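April, started 8:40

Dye bath repeat for the Plavport order. Second attempt at the black on the midweight cotton. The first lot came back from Rafia with a note that it reads brown next to their trim, and she is right, it does under the north window. Under the bench tubes you can't tell.

Changes from last time: more salt, added in two steps; soda ash held back until the bath had been at temperature for twenty minutes; no lid. Recipe card is 828, with the salt figure crossed out and the new one penciled in. Please don't ink it until we know.

Cut swatches from the end of the Grendon roll and left the selvage on so warp direction is obvious. Weighed them as one lot, 200 g dry. Scoured first with the usual detergent and rinsed until the water stopped feeling slippery. Kamran thinks we under-scoured the first lot and that the salt is a side issue. Could be both. I should have changed one thing at a time but we have cloth for only two more runs before the next roll comes.

9:55 bath at temperature. Drifted down a little when I added the second salt and took longer than I liked to come back. The small heater is slow — Atif has the element on order from Quinlan, no date yet.

11:30 out of the bath. Cold rinse, warm rinse, hot soap, then three more rinses. Last one still had a faint purple cast. Did a fourth and it was better. Squeezed by hand, no spinner, which leaves creases but I'm only after shade at this stage.

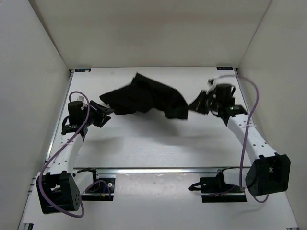

Black cloth, held at both ends, not pressed.

Rub test after lunch, white cotton square, ten strokes dry and ten wet. Dry is clean. Wet leaves a gray mark, lighter than the first lot but I would not sign it off. Shahzad suggested a fixative on the final rinse. We have half a jug of the Andum one, opened last year, label says use within twelve months. Will try it on one swatch only and keep the rest untreated for comparison.

Shade against the trim: closer. Lorcan looked at it by the window and called it a match, I'd call it slightly red still. Need to see it pressed.

Also: the pH strips in the top drawer are the wide-range ones again. The narrow ones are behind the scale. Put them back there.

To do
Press two swatches, one treated, one not
Send both to Rafia with the trim, marked on the selvage
Ask the supplier whether dye lot 3909 is the same as the one we had in winter
Rinse out the big pot, there is salt crust under the rim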